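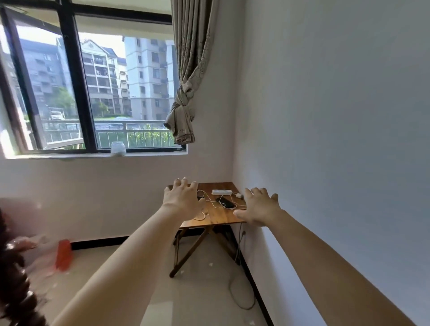
Blog > Telly > Reality

October 29, 2023

So Lastel is doing another talent search. This one is called Seklow, and the winner gets a role in a Delari drama, which sounds great until you read the terms. The role is "up to 5 episodes". Up to! One line in a hospital corridor would cover it.

They say 800 people auditioned and 50 made the first cut. I watched the opener last night and over half of it was judges crying. I counted maybe four minutes of acting, and one bloke got cut off mid-monologue for an ad.
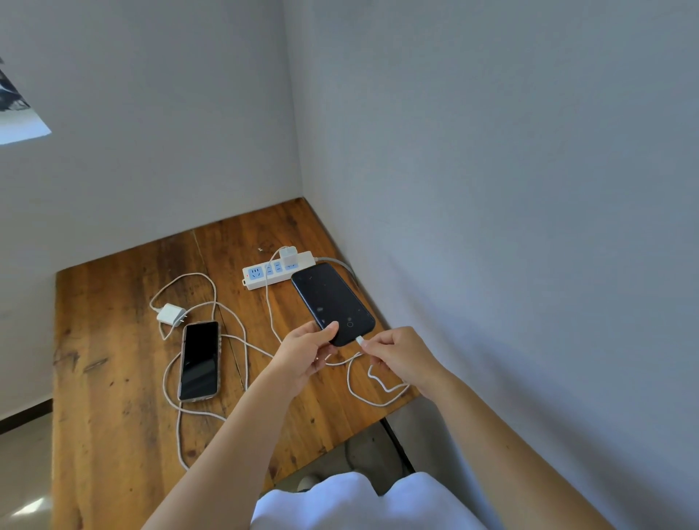
Plugging in the phone.

My favourite was the girl who did the bus stop scene. She scored 93 and they still sent her to the "maybe" room. Colour me suspicious. I'll give it one more week, but I'm not voting.

Shares 5 | Comments 0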